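Kitchen Counter Runs: House Rules for Safe, Clean Arm Work

I love this part of the job! Good counter habits make everything after them easier, and you can learn the lot in one sitting. These are the rules we use at Tevilstead, first written down by Anathi Jacobs and argued over ever since.

Before you power on

Read the last entry in the Kuleo log. If Mandla or Reshma left a note about a joint or a cable, deal with it first. Find the stop button and press it once, every time, even if you just watched someone else do it.

Step 1. Check the jaws

Open the gripper all the way with nothing in it and look at each finger. Screws should sit flush. Wipe the tips with a dry cloth, then jog slowly over the place where the wood meets the marble and watch your clearance. Speed cap for this pass is 100 mm per second. Blurry wrist view? Slow down some more!
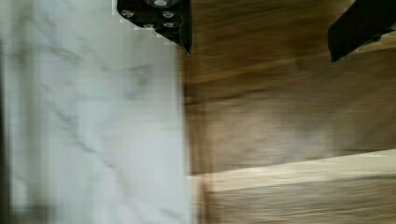

Step 2. Set the keep-out zones

Draw a zone around anything tall, hot or breakable. On a counter like ours that means the toaster, the lidded pan, the jar of cereal and the paper towel roll, which is easy to forget until the elbow swings toward it. Give handles their own margin. The cutting board is the work area, so leave the marble around it clear and keep mugs back by the wall.

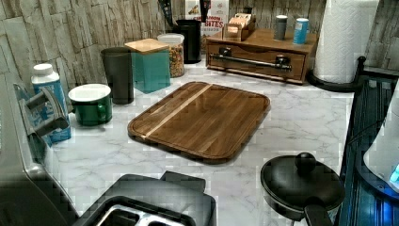

Step 3. Do a dry run

Run the full path at low speed with one person on the stop button and hands off the counter. Nomvula likes to call out each move as it comes, and I've picked up the habit (it really helps new people).

Step 4. Log it

Write down the path name, the speed cap and anything that felt odd. Use form 194, and sign it before you start the real run.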